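**Dosenik Desk Challenge** is a student robotics competition held each year at the Plerau technical school. Teams build and program a two-armed machine that must tidy an ordinary office desk. The event grew out of an after-school automation club and was first run with 14 entrants. It is usually held in October.

## Format

Each team is given a desk of the type used in open-plan offices, fitted with a desk organizer, a wastebasket and a set of small items. The machine must pick up each item, identify it and put it in the correct place. A run ends when the desk is clear or when the time limit of 545 seconds is reached. Teams may make two runs, and the better score is kept.

Scoring is based on placement. Full points are given for an item left in its assigned compartment, and half points for an item left elsewhere in the organizer. Dropping an item on the floor carries a penalty. The highest possible score under the present rules is 818.

## Demonstration phase

Before any code is written, each team must record a library of human demonstrations. Students perform the tidying task by hand at a working desk, and the recordings are later used to train the control software. The rules require that small items be handled with both hands in at least part of the library, as two-handed grasps are scored separately in the technical report.

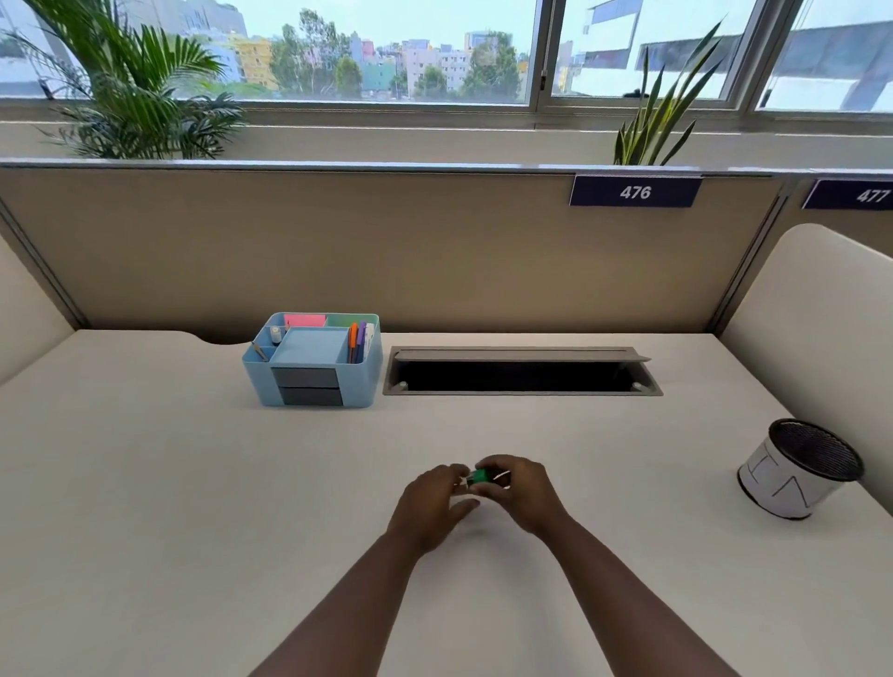

*A small green object held in both hands at desk 476. The organizer stands at the back left of the desk.*

Recordings are checked for length and completeness and then labeled by the students. A label gives the item, the hand that made first contact and the final position. The shared library, known as Janura, held 2189 labeled recordings at the close of the most recent season. Teams may train on the whole library or on their own part of it, but must state which was used.

## Hardware

Frames, motors and grippers are left to the teams, subject to a weight limit. Most entries have used the Lei arm, a low-cost design developed by former club members and released with full drawings. Later versions replaced the original belt drive at the wrist with a geared joint, which reduced slip when lifting flat items such as cards.

Remote control is not allowed during a scored run. A team member may stop the machine at any time, but the run then ends and only items already placed are counted.

## Assessment

The competition counts toward the school's second-year automation course. Two thirds of the course grade comes from the technical report and one third from the scored run. Reports must include a log of failed grasps and a wiring diagram.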